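Open Day at the Skusar Workshop, Drulby

4 min read

Posted 10/11/2024

Skusar opened its doors for an afternoon and let visitors see how household robot work is taught, starting with the jobs most of us do without thinking. The company has its main hall in Drulby and also uses a few furnished rooms, where people do ordinary chores with hand-held grippers in place of their fingers. The recordings go to the training team at Marar. We were allowed to walk through most of it and ask what we liked.

Entry was free but you had to book, and the 60 places went quickly. Groups of 10 went in at a time. Most of the hall stops carry notes only, as pictures in there were limited. The notes follow the order of the tour.

The entrance hall

Coats on the left, sign-in on the right. Everybody got a paper badge and a floor plan. The plan had two of the rooms swapped, which was corrected with a marker pen before the second group went in.

The talk

It lasted longer than planned. The main point was that folding, sorting and tidying are harder to teach than lifting boxes, as cloth never lies the same way twice. A question about cost was passed along to the sales desk, who gave us a leaflet.

The parts bench

Spare fingers, screws, plates and straps, all in labeled trays. Visitors could hold a gripper and try closing it. It is heavier at the front than you expect, and your wrist notices after a few minutes. One of the staff said new operators start on short sessions for that reason.

The Ivholm arm

This was the one most of the children wanted to see. The Ivholm is a single arm on a fixed base, and it was set up to move plastic cups from one tray to another. It ran all afternoon with two stops, one of them for a dropped cup. The staff let it try again before stepping in. It is slow when you stand next to it. The noise is mostly the fan.

The sorting table

A practice table for visitors, with socks to be put in pairs using a gripper in each hand. The best approach seemed to be pinning one sock down with the left and dragging the other over to it. Several adults gave up and used their fingers. The line here was the longest of the day, so go early if they run it again.

The screen room

Recorded sessions were shown on a large monitor, played back at normal speed and then slowed down. The target for each household task is 500 good recordings. The folding task stood at 468 when we visited. A recording is thrown out if the operator's hand covers the work or if the gripper is turned too far away from it. We watched several of the rejected ones and could not always tell what was wrong with them.

The bedroom session

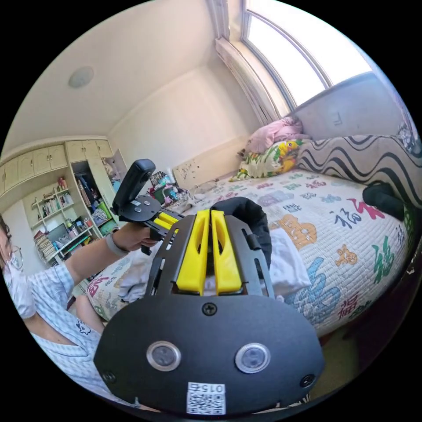
Two yellow-fingered grippers at work over the bed, with the bunched black fabric just past the tips of the nearer one. Clothes and bedding are the main material in this room.

The tea area

Coffee, tea and a tray of rolls. There were not enough chairs, and people stood along the corridor with their cups. This turned out to be the best place to get answers, as the operators came through on their breaks. We asked one what the hardest item was. Fitted sheets, by a long way, followed by anything with a hood.

The Marar desk

Two laptops and a sign-up sheet. Marar is looking for people to do part-time recording work from January, with training given. You need steady hands and some patience, and no technical background is asked for. Shifts are in the morning or the afternoon. They took names on the day and said they would write to everyone on the list.

Getting there

The Drulby hall is behind the bus depot, and the door is on the side street. Parking is tight. The next open day has not been set.

Comments (4)

drulbydad: My two liked the cup arm and talked about it all the way home. The talk was too long for them. Could there be a shorter one for kids next time?

marlow_77: I did the sock table and managed one pair. My arm was sore the next day. Good afternoon out though, and the staff were patient with questions.

quiltcorner: I like that bedspread with the big characters on it. Does anyone know where to buy one?

h.t.: Signed up at the Marar desk and have not heard anything yet. Has anyone else?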